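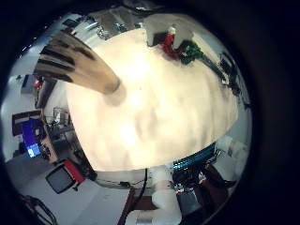

The bench room at Joncombe, with the pale object in front and the desk, monitors and cabling behind it.

Joncombe workroom clear-out: progress report to the Tendow fund
2025-05-30

This report covers the first part of the grant period. The fund asked us to say what has changed in the room, what the money has gone on, and whether we still expect to finish in June. I will take those in turn, though I should say now that I am less sure of the last one than the plan was.

The state of the room

The plan described the room as "ready for phased reorganisation". I don't know who would have recognised it from that. The desk is still cluttered with small pieces of hardware and wiring. A monitor with a blue screen faces out into the room beside it, and a smaller one with a red-trimmed side lies tilted down at floor level. Black cables curve across the pale grey floor in a tangle, and more dark cable and black equipment runs along the other side.

The plan called for cables off the floor before anything else was touched. That was sensible and it has not been done. Work began with the shelves in the corridor store, which were easier, and which I suspect were chosen for that reason. The store does look better. It was never the problem.

Sorting and labelling

We bought the Zetska labelling set recommended in the application. It came with 500 labels, and the store has used a good many of them. I remain unconvinced. A label tells you where a thing should go back to, and people at Joncombe have not so far been short of that information. Two boxes marked "adaptors, checked" were opened at the last review and held adaptors, along with other things that were not adaptors and had not been checked.

The small coloured parts are a separate matter. They were meant to be sorted by use and kept in trays. The first attempt sorted them by colour, because it was quicker, and it will have to be done again. I have asked that the second attempt wait until the desk is clear, otherwise the trays will simply become another layer on it.

Spending

Spending to date is 1020 pounds. Most of that went on shelving for the store and the labelling set. The remainder went on cable trays from Tsao, which have been delivered and are still in their packaging. The fund will notice that the item most needed is the one not yet fitted. Fitting was quoted as a 60 minute job per wall. I have never seen a job in this building take the time it was quoted at and would ask the fund to treat that figure with care.

No money has been spent on new furniture. The application listed 2 replacement desks. I do not think they should be bought until we know how much of the present desk is being used for work and how much for storage. My own guess is that a clear desk would do, and that a second new one would be full within weeks.

What is behind

Three items in the plan are late: the floor cables, the desk and the decision on the spare monitor. The last of these sounds trivial but has held up the other two. It has been kept "for now" at every review, and until it has either a proper stand or a place in the store, that bit of floor can't be cleared – and the cable trays can't go in along it.

Next steps

For June we propose the following order. The monitor is dealt with first. The cable trays go up next, starting on the side with the longest run. The desk is emptied completely and only what is in regular use goes back. The coloured parts are then sorted again, by use this time.

We are not asking for more money. We may ask for more time, and would rather raise it in this report than in the final one. If the trays are still in their packaging when the fund next visits, I would suggest holding back the furniture payment.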